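Moving a kitchen into a smaller kitchen

28th October

Last spring I moved from a house in Prekavine to a small apartment in Fladulside. The new kitchen has 4 cupboards and 2 drawers. The old one had so much space that I never had to think where to put a pot.

My first mistake was to pack everything. I paid the Harasym moving company 215 for the van, and a good part of this money went to carry things which I later gave away.

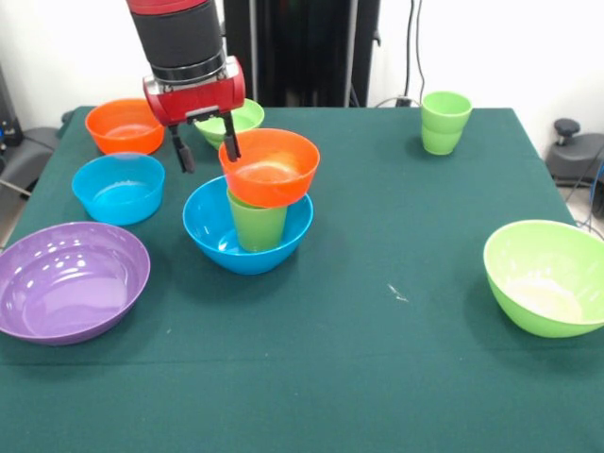 What I kept

I kept the things I use every week, and also the big soup pot of my grandmother, which I use only in November. Some things are not kept for use. The rest went in boxes to the Burnard charity shop, where they were very polite about my three fondue sets.

It took me 11 evenings. I am slow in such decisions, and I wanted to read every old recipe card before I threw it out. Most of them were for cakes I have never baked – but I found the plum dumplings, which I believed were lost.

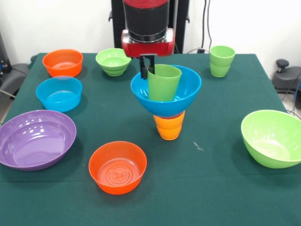

Should you buy organizers before you move?

Wait until you have cooked in the new kitchen for a few weeks. I bought a spice rack too early, and it was too wide for the cupboard door.

Now the plates live above the sink and the heavy pans live low, near the stove. The flour is in a tall jar next to the window. I had it first on a high shelf, and every time I wanted to make pancakes I had to bring a chair from the other room. 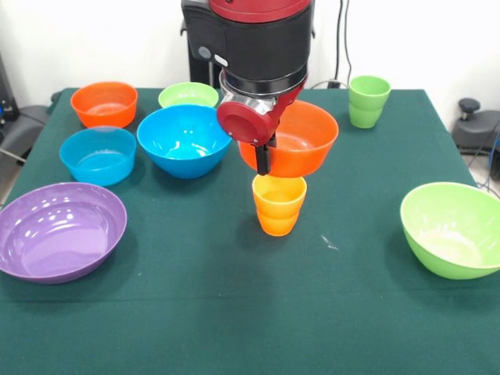
After the third time I moved the jar down and put the vases in its place. I still open the wrong drawer for the spoons, especially in the morning. In Prekavine they were on the left side, and my hand remembers this better than I do. My next work is the balcony, where two boxes from the move are still closed.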